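We use cookies to remember your language and region. Accept | Manage settings

4.2 Setting a place with the Kalta tray

1. Lay the white board flat on the table.
2. Place the tray on the board, raised rim facing up.
3. Center the round plate in the tray. Leave a gap on all sides.

Note: The tray holds one plate. Do not stack.

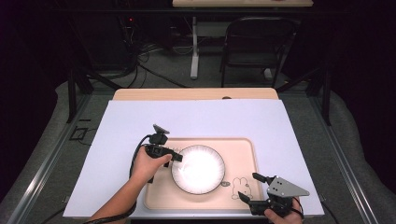
4. Check that the plate lies level and does not touch the rim of the tray.
5. To clear, lift the plate out first, then the tray.

CAUTION: Do not carry more than 2 kg on the tray. Hand wash at 50 °C or below.

Replacement plates: order no. 1079.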